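Home | Projects | Reports | Contact

Merari Household Goods Recovery: progress report to the Prandlow Fund

14/02/2022

This report covers the period since our November update. It sets out what has been done with the grant, what is behind schedule, and what we plan to do before the final report.

Intake

The drop-off counter has been open without a break since the last report. Most of what comes in is small household goods: kitchen utensils, hand tools, toys, stationery, bathroom items and odds and ends from cleared cupboards. We took in roughly 2000 items over the period. Clothing and books are still sent on to the Modise depot, as agreed, and are not included in that figure.

The quality of donations is mixed. Kitchen goods are usually clean and usable. Toys often come with pieces missing, and we now ask donors to tape sets together before they bring them in. This has helped a little. Small electrical items continue to arrive although our signs say we can't take them, and we have moved the sign from the door to the counter.

Sorting

The sorting area has been rearranged with the first part of the grant. The old layout had people carrying tubs from one end of the room to the other and back again. Goods now move in one direction, from intake to sorting to the shelves, and the aisle beside the shelves has been widened to 100 centimetres so a trolley can pass.

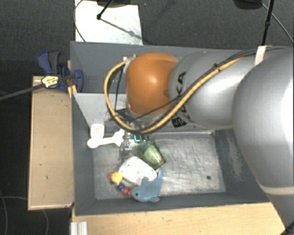
Bins have made the biggest difference to how the room works. We used to tip goods onto trestle tables, where small pieces rolled off and had to be picked up from the floor. Deep bins hold a mixed lot in one place until it has been dealt with. The grey one with the tall, sloping walls is a good shape for this work, and the metal floor, although scratched, is fine for small objects. We have asked that only a small group of items be put in at one time, as overfilled bins slow everything down and fragile goods end up at the bottom.

The labels on the shelves are still handwritten. Printed ones were quoted by Ferkaton at a higher price than we had budgeted, and we have put this off until the shelving plan is final. We don't expect the categories to change much, but "garden" and "tools" overlap and need to be looked at again.

Goods sent out

We made up 345 starter boxes for households moving into new housing. Each box holds basic kitchen and cleaning items. The contents vary with what is in stock, and can openers and sharp knives are the hardest things to keep up. We bought some new can openers out of the sundries line.

Behind schedule

The second set of shelving has not been installed. The supplier moved the delivery back twice, and we are now waiting on a new date. Until it arrives, the overflow is stacked in tubs along the back wall of the store, and this makes it hard to see what we have.

Budget

Spending is within the approved amount. Shelving is underspent for the reason given above, and transport is slightly over because of fuel. We ask for permission to move a small sum from shelving to transport if the overspend continues. A full statement is attached separately.

Next period

We plan to finish the shelving, settle the category list and hold 6 open sorting sessions. The final report will include a full count of stock on the shelves.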